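Automation for Small Workshops
Handout 8: Reading an offer for a two-arm robot kit
Instructor: Aurelio Beltrán
Room 15, Asville campus

Please read this before the lab. Bring your printed copy of the Clellgate offer, because we will write on it.

1. What is offered

Clellgate sells its two-arm package as a service. The customer does not buy the robot. He pays each month for the arms, the grippers, the software license and a number of support hours. In the offer we study, the monthly price is 3045 dollars, and the contract runs for 2 years. Installation is a separate line, and so is training. Many students miss these lines the first time, so please mark them with a pen.

The customer in our case is Cutlow, a small firm that prepares school and office sets. Their people put pens and other small articles into cases, check them and close them. The question of Cutlow is simple: can this kit do a part of the packing, and which part?

2. What to look for in the task

The word "packing" hides several different tasks. In your report you should separate them, for the reason that the seller's price is for all of them together but the robot is not equally good in all of them.

Slim objects are the first difficulty. A pencil lying flat gives very little height for the fingers to hold. If the fingers come too low they touch the bottom of the tray, and if they stay too high they close on air. Ask the seller how the height is set and who sets it again when the product changes.

The second difficulty is neighbors. When the articles lie side by side in a tray, the fingers need free room next to the one they want to take. Long fingers with a narrow tip help with this, but they also bend more under force. The data sheet should give the tip width and the maximum grip force. In the Clellgate offer only the second is given.

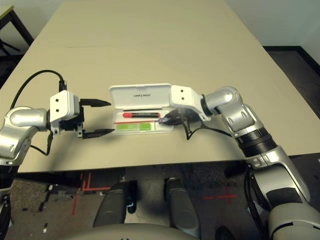

The third difficulty is the case itself. A light case moves when something pushes it. With one arm you need a fixture on the table to keep it in place. With two arms, one can hold while the other works, and this is the main argument of Clellgate for the higher price. It is a fair argument, but you must compare it with the price of a simple fixture. Last year one group forgot this comparison and lost many points.

Closing a hinged lid is a separate test. Do not accept a result for picking as if it was a result for closing.

3. The support part

Grigaitė, in her reader for this course, advises to read the support pages before the technical pages. I agree with her. Look for these points:

Who pays for worn finger tips?
Is the answer time counted in working hours or in all hours?
What happens with the taught programs when the contract ends?
May the customer change a program without losing support?

On the third point the offer says nothing. Write in your report what you would ask, in the words you would really use in a letter.

4. Your work

Write a recommendation to Cutlow, maximum two pages. Say which tasks you would give to the kit, which you would leave to the people, and what is still open. A recommendation to wait is also accepted if you explain it well.

Hand in by 16th July. Those who repeat the course can hand in again in September, with the same offer but a new cover letter.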